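Pushing Shapes: Final Project Report
Jericho Agbayani
Workshop module, second year
Partner: Rommel Javier

1. What we set out to do

The short version is that we wanted a robot arm to tidy up. Rommel and I both have a share of bench time at Drillham, the makerspace behind the bus depot, and the arm there mostly sits switched off between the laser cutter and the sink. Our proposal said we would "develop a planar pushing routine for mixed objects", which sounds very grand! What it means is that the arm has a stick on the end and uses it to shove blocks about on a board until they are where we asked for them to be.

We picked pushing over grabbing for a simple reason: grabbing had been done by last year's group and they wrote a very good report on it, so there wasn't much left for us. Also pushing looked easy. I would like to apologise to pushing for thinking that.

2. The kit

The arm was already bolted down when we got there, so most of our building was the bit on the end, the board, the blocks and the software. We called the software Fistgate, after an argument about a door that I won't go into, and by the time we had to hand in a sensible name it was in every file.

The pusher is a plain rod with a rounded tip. Our first one had a flat end with sharp edges and it dug in whenever the height was slightly off, so we rounded the second one and it slides much better. It hangs straight down from the wrist and the arm keeps it upright the whole time. That means we only ever have to think about where the tip is, left and right, near and far, and the height stays fixed once it has been set.

For a work surface we use a big maple cutting board. I know, I know. We tried a sheet of white acrylic first and the blocks skated all over it, then a rubber mat, which was hopeless in the other direction. The board is heavy, it's flat, and it has just enough grip that a block stops when you stop pushing it. Rommel's aunt, Mrs Dimaculangan, donated it and has been told she will not be getting it back in a state fit for bread.

The blocks are 3D printed. We did a few shapes in a few colours: cubes, cylinders, stars, hearts, hexagons and triangular prisms. The printer at Drillham leaves a ribbed finish, and I was going to sand it all off until we noticed that the rod seemed to slip along the sides less with the ribs left on. So they stayed on, and I saved myself a weekend.

3. How a push works

Every push has a start point, a direction and a distance. Fistgate looks at where the block is, draws a line from the block to where it should end up, then backs the rod off along that line to the far side of the block. The rod comes down, moves in slowly until it is nearly touching, and then goes for it.
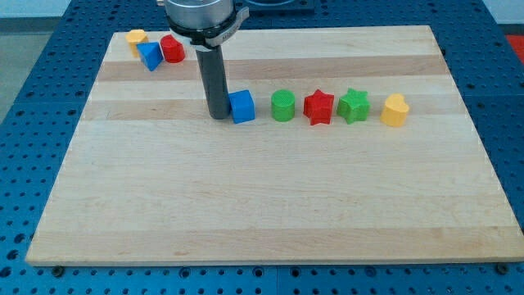
The slow part turned out to be the bit worth spending time on. In the first version the rod came in at full speed and the block would jump ahead of it by a little, and a little each time adds up. Now it creeps for the last stretch. It is dull to watch but the results are far better, and Rommel got a lot of reading done.

Rows are harder than single blocks. If you push the end block of a row, it pushes its neighbour, and that one pushes the next, and you can end up moving the lot when you only wanted to close one gap. We deal with this by stopping short, looking again, and doing another small push if it's needed. We did think about working out all the contact forces properly (there is a half-finished page of algebra in my notebook) but looking again is cheap and my algebra isn't.

4. Shapes, and why the star is horrible

A cube is lovely if you hit the middle of a face. Hit it off centre and it turns, but it turns in a way you can predict. A standing cylinder doesn't care which side you come from, although it will roll round the tip and wander off sideways if you're the least bit off line.

Stars are a different matter. If the tip lands in the notch between two points, the star sits there snugly and goes exactly where you want. If it lands on a point, the star spins and you have to start again. So for stars we had to add a check for which way round they are, and steer for the nearest notch. Hearts have the same trick at the top, between the lobes, but only the one notch, so sometimes the arm has to go the long way round to reach it.

The triangular prism is the only shape we would drop if we did this again. Anything with a sloping side is trouble when your tool is a vertical stick.

5. Testing

We ran 600 pushes in total, spread over three weeks of evenings. A push counted as good if the block finished within 2 mm of its target along the line of the push. Of the 600, 151 missed, and when I sorted through the log most of those were stars and hearts from before the notch check went in. 19 of the misses were my fault entirely, as I had typed the board height in wrong on a Monday and didn't spot it until we were packing up.

We also had trouble with the lights. The camera finds blocks by colour, and yellow on pale wood is not a great combination under the old tubes in there. Turning off the one directly over the bench sorted most of it. A darker board would probably sort the rest, but we had grown fond of ours by then.

For planning the order of the pushes we started out with Golix, a little scheduling script Rommel wrote for a different module. It was fine for two or three blocks. With more than that it kept choosing to move a block out of the way and then straight back again, so we swapped it for a much simpler rule: do the block that is furthest from everything else first. It's not clever and it works nearly every time.

6. What I'd change

A force sensor in the wrist, first of all. At the moment the arm has no idea whether it is pushing a block or thin air, and it only finds out when the camera looks again. I'd also print the blocks heavier, as a couple of the smaller ones came out so light that the cable tray fan could have moved them.

On the writing side, we should have kept a proper log from day one. The first week's notes are mostly on the back of a pizza menu and some of them are mine and some are Rommel's, and we can't always tell which.

Rommel wrote the camera part and the notch check. I did the rod, the blocks, the motion code and this report. The files are on the shared drive in the folder called fistgate_final, and please ignore the one called fistgate_final_2, it doesn't run.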